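From: Rostislav Vlček
To: equipment-planning list
Date: 26/08/2020
Subject: Re: Gripper budget, second round

Žofie Paulík wrote:
> I have the Merex and Zimport quotes side by side and I can't make
> them comparable. Merex prices per gripper with the fingers included.
> Zimport prices the body alone and lists fingers, covers and cables
> as separate lines. Can someone tell me what we need per station, and
> whether the glove rigs go on the same request? Emília wants one
> figure, and I would prefer not to go back to her in March for more.

Žofie,

Put the gloves and the grippers on the same request but on separate lines. They wear at different rates and they come out of different accounts once the first year is over.

For the hand-held grippers, ask Zimport to requote with finger covers as a consumable. The black fabric covers are the part we will be reordering. Our work objects have a lot of exposed edges, and the activity toy is a fair test of that: layered plywood edges, wavy outlines, plastic gears standing out from the panel.
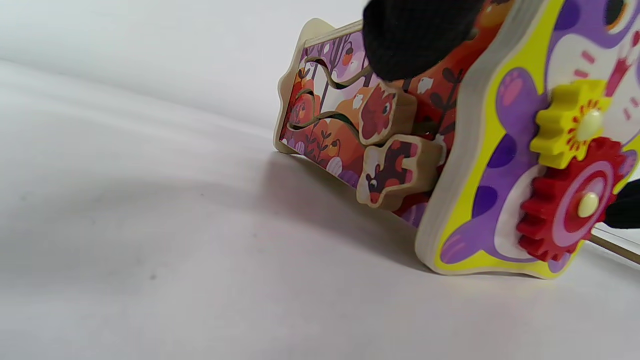

Hand-held gripper on the activity toy, toy on its side, gear panel at right.

With a grip like that one, the load goes through two fingers on a panel that isn't flat and has moving parts on it. A cover with a hole in it changes the friction, and after that the recordings from one gripper no longer match those from the next. I would budget 19 covers per station for the year. Merex includes one set and gives no price for spares, so their total is low for the wrong reason. Ľudovít has asked them twice for a spares list. If they don't send one before the request closes, I would drop them.

Stations: the plan says 17. Eero still thinks two of those can share a gripper. I disagree, but it makes no difference to the unit price, so please leave it at 17 and let him argue it afterward.

Now the glove rigs. The item in the old spreadsheet called "glove set" is too vague to buy from. Split it as follows:

- gloves, black fabric, pair
- controller puck, one per hand
- housing and strap, one per hand
- forearm box with wrist strap
- cable, puck to box 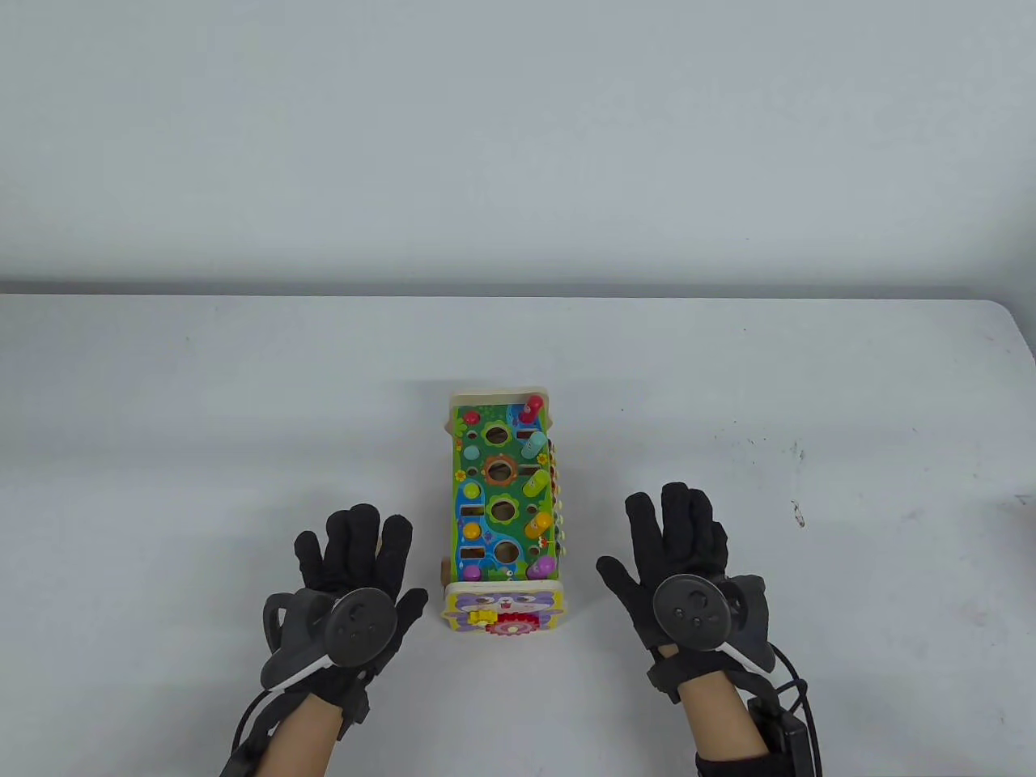 The gloves themselves are cheap and should be ordered by the box from Michalík, who will hold the price for a year on any order of 300 pairs or more. We will use that many. The pucks are the expensive part, and I want spares for those at the same site, with no shipping involved. Cables should be bought to length. The coiled type is acceptable, but the last batch was too short for anyone with long arms and we ended up using extensions, each one adding a connector that can work loose.

Table surfaces: white, matte, replaceable. Kukico quoted 89 per sheet, cut to size. Please add one spare sheet per station. Marks do build up, and I would like a fixed rule for when a sheet gets swapped so that it doesn't depend on who is on shift.

Not on this request: the work objects. Emília has those under a separate heading, and they shouldn't be mixed in with capital equipment.

Open items:

Žofie: requote from Zimport with covers listed, and confirm whether the body price includes the mount.
Ľudovít: Merex spares list.
Eero: written note on sharing, with the shift table attached.

I can check the combined sheet once the Zimport numbers are in. Please send it as a spreadsheet this time, since the PDF loses the formulas.

Rostislav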